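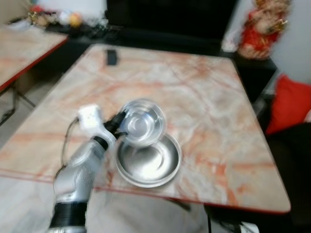 Unit 4. Stainless steel in food preparation: surfaces, cleaning and corrosion

Scope

These notes cover the austenitic and ferritic grades used for bowls, pans, sinks and worktops. Martensitic grades, used for knives, are treated in the next unit. Read the notes together with the data sheet given out at the start of term. The worked problem at the end uses the same notation.

4.1 The passive film

Stainless steels contain at least 10.5% chromium by mass. Chromium at the surface reacts with oxygen to give a thin oxide film a few nanometres thick. The film is transparent, sticks well to the metal and reforms in air or water after a scratch. A metal in this state is called passive.

The film is not a coating in the sense used in Unit 2. It has no fixed thickness and its make-up shifts with the surroundings. In a weak acid such as vinegar it becomes richer in chromium as iron dissolves out slightly faster. In a warm chloride solution it may break down at single points, and the attack then goes on downwards and not sideways (see 4.4).

4.2 Grades

Two families account for most kitchen goods.

Austenitic. The common type is 1.4301 (304), with nominal contents of 18% chromium and 8% nickel. It is non-magnetic when annealed. Cold forming turns part of the austenite into martensite, so a deep-drawn article may attract a magnet weakly at the corners and under the rim. A magnet test on a formed article is therefore not a reliable way of telling the families apart.

Ferritic. The common type is 1.4016 (430), with 16 to 18% chromium and little or no nickel. It is magnetic, cheaper, and less easily drawn to depth. It is used for lids, trays and shallow ware, and for pan bases meant for induction hobs.

Where salt is used heavily, 1.4401 (316) is chosen. It has 2 to 2.5% molybdenum, which raises resistance to pitting.

4.3 Surface finish

Finish is described by the mill code and by the mean roughness Ra. Cold rolled, annealed and pickled sheet is 2B. Bright annealed sheet is BA. Brushed and polished finishes are made later by abrasive belts, wheels or pastes.

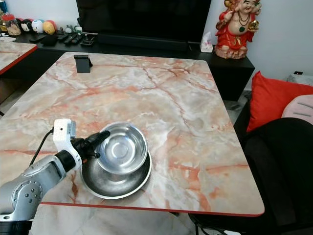 Roughness affects cleaning in two ways. Deep grooves hold soil out of reach of the cloth, and they also slow the draining of rinse water. The same article may carry different finishes on different faces, and articles used together often differ too: a round bowl with a reflective interior standing on a shallow pan with a brushed inner surface is a typical pairing, and the two should be assessed separately. A rolled rim, as on the bowl, adds stiffness and removes the cut edge, but if the roll is left open at the underside it forms a crevice. Closed or welded rolls are preferred where the article is to be inspected.

For surfaces in contact with food, an Ra of 0.8 micrometres or less is the usual limit. Going well below this gives little further gain in cleaning, although it does change the look. Measurement is made across the direction of brushing. A reading taken along the grain will be too low and must not be reported.

4.4 Forms of attack

General corrosion. Rare in kitchen use. Seen with strong hydrochloric acid, including some descalers.

Pitting. Caused by chlorides. Undissolved salt on the floor of a wet pan is the usual source. Salt should be added to water which is already boiling, and stirred.

Crevice corrosion. Same chemistry as pitting, but starts at lower temperature and lower chloride level. Found under seals, labels, rivets, open rim rolls, and between articles stacked while wet.

Stress corrosion cracking. Needs tensile stress, chloride and, for 304, a temperature as a rule above 60 °C. Mostly a matter for boilers and urns.

Contact rust. Brown spots from iron particles left by steel wool or by unprotected carbon steel tools. The parent metal is often sound. Remove early with a citric acid paste.

4.5 Cleaning trial

The department's trial compared three cleaning agents, coded Odar, Szulc and Wunau, on drawn 304 samples soiled with a starch and fat mixture. Odar is a mild alkaline liquid, Szulc a citric acid powder, Wunau a chlorinated alkaline liquid. Samples were held for 17 minutes, rinsed and left to drain.

Odar removed 78% of the soil by mass at room temperature. Szulc did less well on fat, as expected of an acid, but was the only agent to clear scale. Wunau removed over 90% but left pits on samples where the rinse had been skipped. The rinse step should be regarded as part of the method for any chlorinated product.

Readings were taken on the Rernetti gloss meter at an angle of 60 degrees. Gloss is not a measure of cleanliness. It was recorded only to follow changes in the surface.
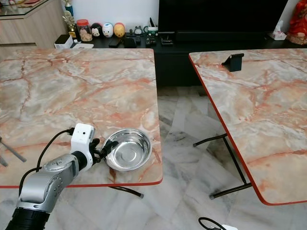

Two limits of the trial should be noted. The soil was fresh, and dried soil would give lower figures throughout. Curved samples also drain differently from flat ones, so the results should not be carried over to worktops without a repeat test.

4.6 Problem

The pitting resistance equivalent number is given by

PREN = %Cr + 3.3 x %Mo + 16 x %N

(a) Find PREN for a steel with 17% Cr, 2.1% Mo and 0.05% N.
(b) Repeat for 18% Cr, no Mo and 0.05% N.
(c) State which steel is better suited to a brine tank, and name one factor that PREN leaves out.

Results: (a) 24.7, (b) 18.8. For (c), see 4.3 and 4.4.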